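Section 9: Setting Up the Heton Table Fountain for Indoor Use

Read this section through before you fill the basin. It covers placement, first assembly, filling, the first run, and weekly care. The outdoor kit (ground spike, long cord, frost cap) has its own section and is left out here.

9.1 What is in the box

Basin, gray, with molded pump well
Pump with power cord attached
Riser tube, clear
Spill bowl, upper
Spill bowl, lower
Foam filter, one fitted and one spare
Bag of river pebbles
Felt feet, one sheet
Cleaning brush

If the riser tube is missing, look inside the basin's packing sleeve. It is often pushed to the far end during shipping. Keep the carton until the fountain has run for a full day.

9.2 Choosing a table

The filled fountain is much heavier than the empty one. Choose a table that does not rock when you lean on one corner. A dining table, a low chest, or a sturdy side table will do. Folding card tables and glass shelves will not.

The table should be:

Level in both directions
Within reach of a grounded wall outlet
Clear of direct sun for most of the day
Away from radiators and heating vents

Direct sun makes algae grow faster and will turn the riser tube cloudy by the end of a summer. A vent blowing across the bowls will push the water off line and wet the table.

9.3 Protecting the surface

Fine droplets land outside the basin even when the flow is set low. On bare wood this leaves dull spots. Use a cloth, a tray, or both. A cloth should lie flat under the basin, with no folds beneath the rim. A fold as thin as a shirt hem is enough to tilt the upper bowl and send all the water over one side.

Printed children's cloths are fine for this, as are plain ones. Any cloth that hangs over the edge should be short enough that a child or a pet cannot pull it. 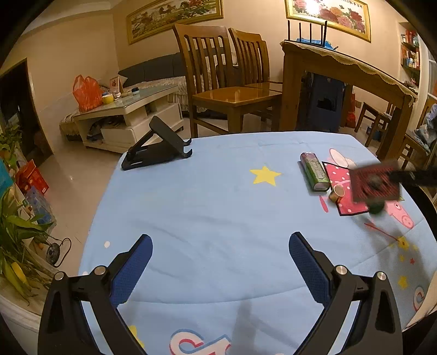 9.4 Assembly

1. Peel the felt feet from their sheet and press one onto each pad under the basin. Leave the basin upside down for a few minutes so the glue can grip.

2. Turn the basin over and set it in place on the table. Check it with a level or with a glass of water half filled.

3. Feed the plug through the notch at the back of the basin, from the inside out. Pull gently until the pump sits over the pump well.

4. Press the pump down onto its suction cups. Wet the cups first. They will not hold on dry plastic.

5. Slide the riser tube onto the pump outlet. Push until it stops. A tube that is only half seated will work loose in a day or two and the flow will drop to a trickle.

6. Lower the wide spill bowl over the riser tube. The lip faces front.

7. Add the small spill bowl the same way. Its lip faces the opposite direction from the one below.

8. Pour the pebbles around the pump by hand. Rinse them in a colander beforehand, or the first fill will be cloudy.

Note: Do not pack pebbles against the foam filter. Leave a gap that you can fit a finger into.

Caution: Do not plug in the pump at this stage. Running it dry for even a short time can damage the impeller.

9.5 Filling

Use distilled water if your tap water is hard. Tap water is safe for the pump but leaves a white crust on the bowls, and the crust is slow work to remove.

1. Pour water into the basin, not into the upper bowl, until it reaches the MAX line on the inside wall. This takes 144 fluid ounces with all the pebbles in place.

2. Wait for the bubbles to stop.

3. Top up to the line again if the level has dropped.

4. Wipe the rim and the outside of the basin with a dry towel.

5. Check that the cord hangs lower than the outlet before it rises to the plug. This dip is called a drip loop. Water that runs along the cord will fall from the bottom of the loop and will not reach the outlet.

Caution: Always unplug the fountain before putting your hands in the water.

Caution: Do not add bleach, perfume oil, or dish soap. Oil softens the pump seals. Soap will foam over the rim within minutes.

9.6 First run

Plug in the pump. Water should appear at the top of the riser tube within a few seconds. You may hear a rattle at first as trapped air leaves the pump. If the rattle goes on, unplug the pump, tilt it under water to let the air out, and start again.

Set the flow with the slide on the front of the pump. MIN gives a quiet sheet of water over both lips. MAX is loud and will splash beyond the basin on most tables. Start at MIN and move up one click at a time.

Stay in the room for the first hour. Look under the basin at the end of it. If the cloth is damp on one side only, the basin is not level. If it is damp all the way around, the flow is set too high.

9.7 Using the table for other things

Many owners keep the fountain on a table that the household also eats or works at. There is no harm in this if a few points are kept in mind.

Keep phones, tablets, and their stands at the far end of the table from the basin. Droplets travel farther than they seem to, and they collect in charging ports.

Keep food and wrappers clear of the water. Crumbs and sugar feed the slime that blocks the foam filter. A small piece of wrapper drawn into the pump well can stop the impeller completely. Sealed snacks are less of a worry than open ones, but put them away before you change the water.

Paper, crayons, and school books should go on a tray or a second table while the fountain is running.

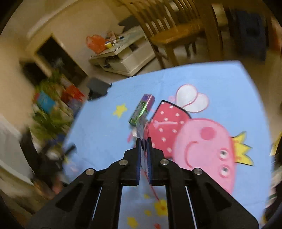
Text: Lerar Product Guides, for Heton Table Fountains
Revised September

9.8 Weekly care

Water evaporates faster indoors in the heating season than at any other time. Check the level every other day in winter. In mild weather once a week is enough.

Once a week:

1. Unplug the fountain.

2. Lift off both spill bowls and rinse them under a warm tap.

3. Pull the foam filter from its slot. Squeeze it out in a bowl of clean water until the water stays clear. Do not wring it, as the foam tears at the corners.

4. Put the filter back with the beveled edge facing up.

5. Top up to the MAX line and restart.

The foam filter lasts for 600 hours of running. After that it will look clean but let grit through to the impeller. Replacements are sold as Bai filter foam, small size, in packs of two. Other foams may fit the slot but are often too dense, and the flow will suffer.

9.9 Monthly cleaning

Empty the basin completely. The easiest way is to scoop out most of the water with a cup, then carry the basin to a sink with both hands. Do not lift it by the rim while it is full.

Take the pump apart by turning the front cover to the left and pulling. The impeller lifts straight out. It is held by a magnet and may resist a little. Brush the blades and the chamber, rinse both, and put them back. The impeller should spin freely when you push it with a fingertip.

For white crust, soak the bowls in equal parts white vinegar and water for an hour, then scrub with the brush supplied. Rinse well. Traces of vinegar will make the fountain smell for days. The Fukness stone-finish bowls, sold separately, must not be soaked in vinegar. Clean those with plain water and a soft cloth.

Shake out and wash the tablecloth at the same time if you use one. Let the table dry before the cloth goes back on. Damp trapped under cloth does more damage to a varnished top than the splashes do.

9.10 If something goes wrong

No water at the top bowl
Check that the pump is plugged in and the basin is filled to the line. Check that the riser tube is fully seated. Clean the filter.

Water on one side only
Level the basin. Look for a fold in the cloth or a missing felt foot. Check that the bowl lips point the right way.

Humming but no flow
The impeller is stuck. Unplug the pump, take off the front cover, and look for a pebble chip or a scrap of wrapper.

Green water
Move the fountain out of the sun. Empty it, scrub all parts, and refill with distilled water.

Water level drops overnight
Some loss is normal. If you lose more than a cup, the water is leaving by splash or by the cord. Turn the flow down one click and check that the cord sits all the way down in its notch.

Pump gets loud after several months
The impeller shaft is worn. Order part 13 from the parts list at the back of this guide. Fitting it needs no tools.

9.11 Storing the fountain

Drain it, take out the filter, and let all parts dry in the open for two days before packing. Store the pump in a dry room that stays above freezing. Coil the cord loosely and do not wrap it around the pump body. Throw away a used filter at the end of the season and fit the spare when you set up again.

For outdoor placement, turn to Section 10.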